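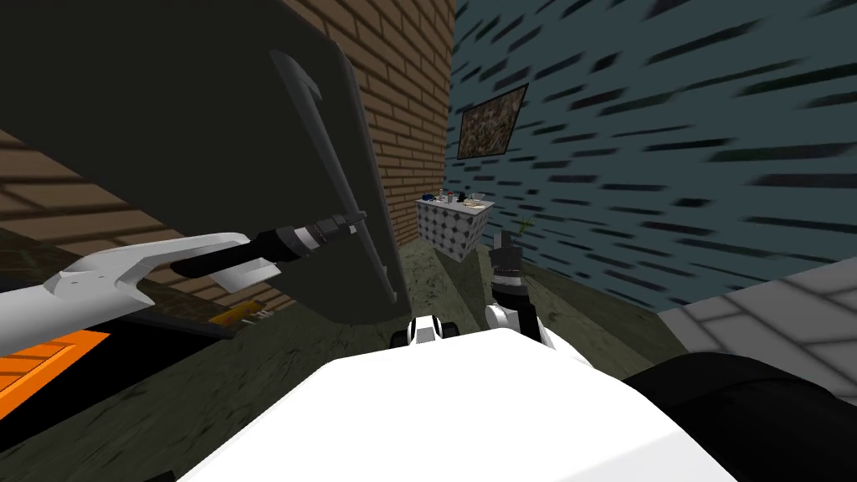 *Attachment 1. White arm at the lower edge of the dark panel, brick wall behind.*

**Subject:** Standings page puts tied teams in the wrong order
**Product:** Waletti Standings, league edition
**Opened:** October 20, 2022
**Priority:** Medium
**Status:** Closed, fix confirmed

**Problem as reported**

We run the website for the Sellance Conference, men's and women's basketball, 12 teams in each. Before the new season I loaded last year's results into the test site to check that the standings came out the same as our printed final table. The women's table matches. The men's table doesn't.

Kocabaş and Jirnel finished with the same conference record. Our rule is head-to-head first, then record against the top team in the standings, then down the line until the tie breaks. Kocabaş won both games against Jirnel, so Kocabaş should be listed above. The page lists Jirnel above.

It matters for us because the bracket page reads its seeds from the standings page. With the order reversed, Jirnel gets the first-round bye in March and Kocabaş plays the opening game.

**Steps to reproduce**

1. Log in to the test site and open Men's Basketball, last season.
2. Go to Standings, then Conference Only.
3. Look at the two tied teams.
4. Open the bracket page and check the seeds.

**What I expected:** Kocabaş above Jirnel.
**What I got:** Jirnel above Kocabaş, on both pages.

**Already tried**

- Cleared the cache on the test site. No change.
- Opened the page in a second browser. No change.
- Checked the tiebreaker settings. Head-to-head is first on the list and is switched on.
- Deleted the last week of results and loaded them again. No change.
- Turned head-to-head off, saved, turned it back on, saved. No change.

**Support, first response**

Thanks for the clear steps. I see the same order on my side. The tiebreaker list is set up properly, so I looked at how the games were being counted. Please send the results file you used for the import, and tell us whether any games between these teams were moved or replayed.

**Reporter**

File sent. One game was moved. Jirnel had a leak in its gym roof and the second meeting was played at a neutral site two weeks later. It still counted as a conference game. Kocabaş won that one by 2.

**Support**

That helps. In the file, the moved game is marked "N" for neutral in the site column. The import treats a neutral game as non-conference unless the conference column is also filled in, and in your file that column is blank for every row. For home and away games the import fills it in from the team list. For neutral games it doesn't.

The overall records were right because non-conference games count there. The conference records should have been off by one for each team, so I'd like to know why they still came out tied.

**Reporter**

I found that part. Someone had typed over the conference record by hand for both teams last spring, and those manual entries carried over to the test site. I removed them and the records are now wrong in the way you describe. Kocabaş is short a win and Jirnel is short a loss.
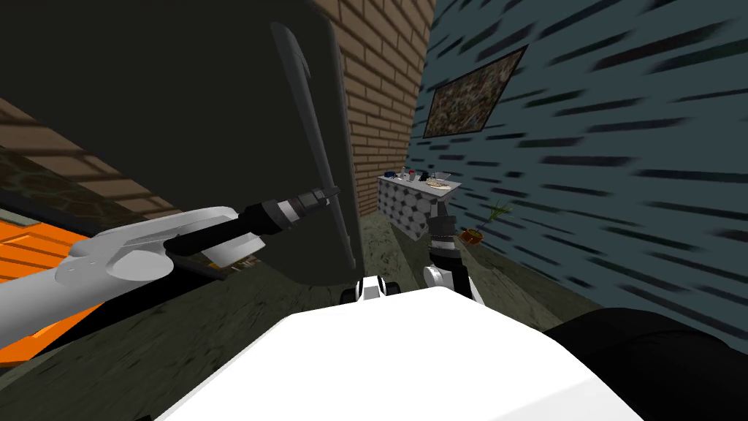
Remzi Kahraman: Even with the moved game dropped, Kocabaş still had the first win over Jirnel, so head-to-head should have put them on top. The blank column explains the records. I don't think it explains the order.

**Support**

Agreed, there were two faults. The head-to-head step requires the teams to have met the same number of times as listed in the schedule settings. Yours says two meetings. The import found one, so the step was skipped without a warning, and so were the record steps after it. The page then fell back to alphabetical order, and J comes before K.

Changes made on the test site:

- Neutral games between two member teams now import as conference games.
- If the number of meetings doesn't match the schedule setting, the table uses the games it has and shows a notice to the site editor.
- A manual record now has a small "edited" mark next to it in the editor view.

Please run the import again and compare it to your printed table.

**Reporter**

Ran it again with the same file. Men's table matches the printed one all the way down. Kocabaş is above Jirnel and the bracket page has the bye in the right place. Women's table is unchanged and still correct.

Please move the change to the live site before our first conference game. You can close this.

**Support**

Moved to the live site. Closing.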